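Black clothes and fading: your questions

Last updated 10/26/22

Do "dark wash" detergents work?

A little, maybe. I have used Zollov and Grosance, and at the end of a season I could not tell which pants had been washed in which. The Zollov bottle costs $13. Cold water costs less, and I would try that first.

Does vinegar set the dye?

I don't believe it does. People swear by it, and I got 77 emails after I said so last time, but not one came with a before and after. Vinegar may rinse out leftover soap, and that can make black look darker for a while. The same goes for salt.

Is it the washing or the drying that does the damage?

Both, but I blame the dryer more. Look in the lint trap after a load of black cotton. That fuzz used to be your shirt.

The label says 200 washes with no fading. Can I trust it?

Washed how? At what temperature, with what else in the drum? Until a label answers that, I treat the number as decoration.

Should I turn everything inside out?

Yes. It's free and it cuts down on rubbing. Do up zippers and hooks too.

What about black clothes with embroidery?

Wash cold, in a mesh bag, on the gentlest cycle you have. Dry flat, out of the sun, and keep the iron off the stitching – press from the back over a towel.

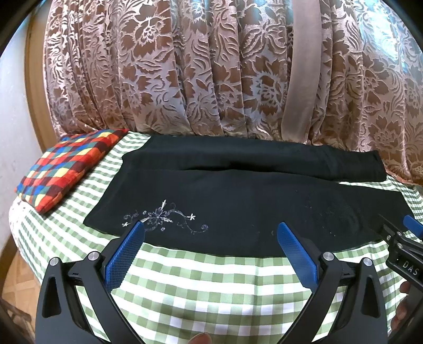 Black fabric on a green and white checked cloth.

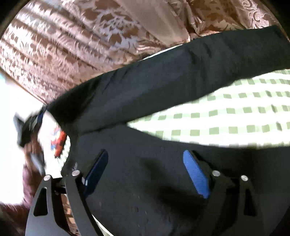
Can I re-dye something that has gone gray?

Cotton and linen, usually. Polyester needs a different dye and a lot of heat, and the thread in the seams often stays its old color. Dönmez sells a kit that claims to do every fiber in one pot. I tried it on a poly blend and got brown.

Is dry cleaning safer?

Sometimes. The Welton shop near me charges extra for "black care" and couldn't tell me what that involved. I'm asking again in November.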